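En Flostthorpe el fieltro se toma en serio. Peter Gajdoš llegó en abril con intención de escribir una guía de senderismo y salió con 2 bufandas, un gorro y ninguna ruta. La culpa la tiene Vrabec, la tienda de la plaza, donde a uno le venden lana con la gravedad de quien firma una hipoteca.

El oficio pide agua caliente, jabón y paciencia - sobre todo ajena. Ľubomír Hudec lleva 15 años frotando vellón y calcula que ha arruinado más jerséis que todas las lavadoras del valle.

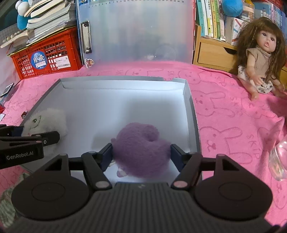 *Fieltro morado en espiral y un peluche blanco de sonrisa cosida.*

Los cursos duran 10 tardes. En la primera se aprende a cardar; en la segunda, a disimular. Hudec corrige poco y suspira mucho, y el café, bastante malo, va incluido en la matrícula.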